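I love wind. It messes up my hair, but it can also light up a bedroom!

## How does a turbine work?

Wind pushes the blades, the blades spin a rod, and the rod turns a generator – that's the part that makes electricity. The one on Nornico hill has 3 blades, and I could watch it all day. 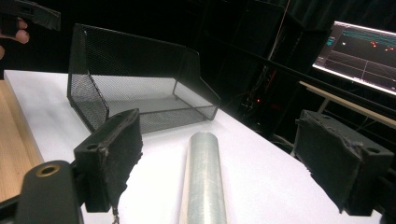
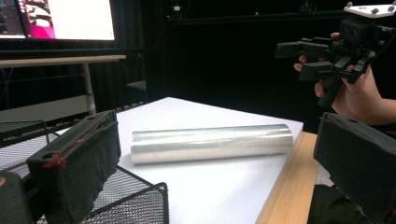

## What if the wind stops?

Then the turbine rests. Big batteries can save power from a gusty day – a bit like keeping half your sandwich for later.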